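News > Press releases > Automation

Goser moves produce basket packing at Prullau to robot cells

PRULLAU, June 1, 2026 -- Goser, the contract packer of fruit baskets and display goods, has put robot packing cells into regular use at its Prullau site. The cells were supplied and set up by Skillurent. They take over the single-item placing work that was previously done by hand on the site's second packing line.

The line handles mixed orders in which each basket is made up to a customer's list. Order sizes are small and the contents change several times in a shift, so the fixed feeders used on the first line were never suitable. The new cells use a two-finger gripper with a camera at the wrist. Changing from one item to another is done by choosing a different item record on the operator panel, with no change of tooling.

Nine cells are now in use. Six run on both shifts and the remaining three are kept for trials and for orders with unusual contents.

How the cells are set up

Each cell is a white table enclosed by plain white boards, with a door for access. The plain background was chosen during trials in May, when reflections from the earlier steel tabletop led to missed picks. New items are first run with toy or dummy pieces in place of real stock. This allows grip width and approach angle to be set without wasting fruit. A yellow banana and an orange wire basket make up one of the standard set-up pairs: the gripper comes down with its fingers open on either side of the banana, and the basket stands close by on the same tabletop.
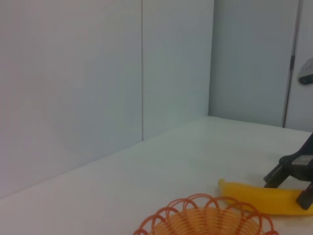
What changes for packing staff

Thirteen packers worked on the second line before the change. All remain employed at Prullau. Their work now consists of loading stock, checking finished baskets, clearing stopped cells and entering new item records. Standing time at the bench has been reduced, and staff change posts during the shift instead of staying at one station.

The packers who enter item records have completed a training course run on site by Skillurent. It covers safe entry to the cell, gripper checks and the use of the test pieces. Staff who have passed the course are paid at the setter's rate. The remaining packers will be offered the same course later in the year.

Some tasks stay with people. Soft fruit, tied ribbons and handwritten cards are still dealt with at the hand benches, and every basket is looked over by a packer before wrapping. A cell stops when its door is opened and has to be restarted from the panel outside.

Item records and stock data

Orders reach the cells through Usman, the stock and order system already in use at Goser. Usman currently holds 2293 item records, most of them written for hand packing. Records are being extended with grip settings as items come up in orders -- there is no plan to convert the full list in advance. An item without grip settings is sent to the hand benches automatically.

Availability

Baskets packed in the new cells are supplied under existing Goser order codes. Delivery times and minimum order sizes are unchanged. Customers who wish to have a new item tested should send samples to the Prullau site, marked for the second packing line, together with the item's weight and outer dimensions.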